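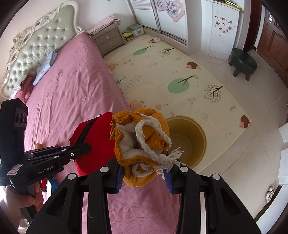 Comparing pads on two hand-held grippers: an interview with the test lead at Bronside

Bronside runs grip trials on hand-held grippers before the same finger geometry goes onto an arm. The current round compares two pad materials, supplied by Ilie and Gunard, on household items laid out on a bed. The test lead spoke to us in October, midway through the round, and asked that the discussion stay on method until the final numbers are in.

The choice of surface was the first topic. "A table gives you a hard stop," the test lead said. "You press the fingertips down, the table pushes back, and the item has nowhere to go. On a mattress the item sinks when you touch it. The approach angle you planned is wrong by the time you close." Earlier rounds were done on a bench, and the pads scored within a narrow band of each other. On bedding the scores spread out, mostly on flat items.

The item set mixes soft and rigid. A drawstring pouch and a zippered bag stand in for deformable goods, and small cartons cover the rigid end. Each item gets 20 attempts per pad per operator, and a round closes at 200 attempts per pad. An attempt counts as a success if the item is lifted clear, held, and released inside the target area. Regrasps are logged separately.

"Pouches are easy to pick up and hard to pick up the same way twice," the test lead said. "With the fabric bunched between the pads, nearly anything holds. With one layer of cloth, you learn what the pad surface is doing." The log sheet has a field for the grasp point - neck, body or seam - and attempts with that field left blank are discarded.

Cartons fail differently. A pad that lands on an edge tends to rotate the box before it lifts, and a soft surface makes this worse. The team tried a slower close, which reduced rotation but added time to each attempt. Both closing speeds are being kept in the comparison for now.

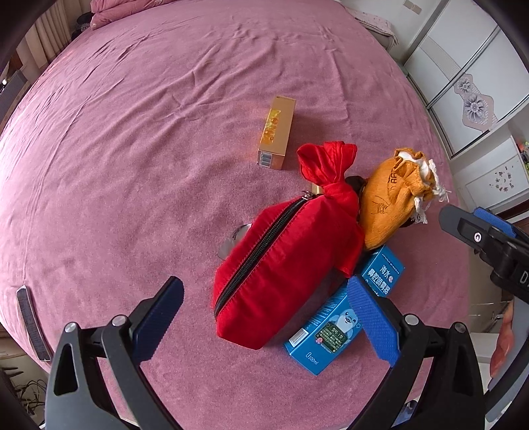 Gunard's own position, sent in by email after the interview, is that edge contact should be scored apart from face contact, and that a single success rate per item hides the difference. Bronside has accepted this for the carton results and will report the two figures side by side. It has not been extended to the fabric items, where the test lead considers the distinction too hard to apply by eye.

On cameras, the requirement is modest. The view has to include both fingertips and the contact area at the moment of closing. "If I can't see the pad meet the item, I can't label the attempt," the test lead said. Wide lenses make this simple to satisfy and cost some detail at the edges of the view. Work with two grippers adds a further problem: one can block the other's line of sight, so operators are told to bring the second one in from the side.

Recordings are processed with Trurkiveck, a labeling tool used in-house. At the time of the interview 166 attempts had been labeled for the Ilie pad and 100 for the Gunard pad. The test lead declined to give success rates from uneven samples.

We asked what would change in the next round. "Operator order," the test lead said. "People improve over a session, and whichever pad they use second gets the benefit. We alternate by item at the moment. I want to alternate by attempt, but swapping pads takes a screwdriver and a few minutes." A quick-change mount has been drawn up and is waiting on parts.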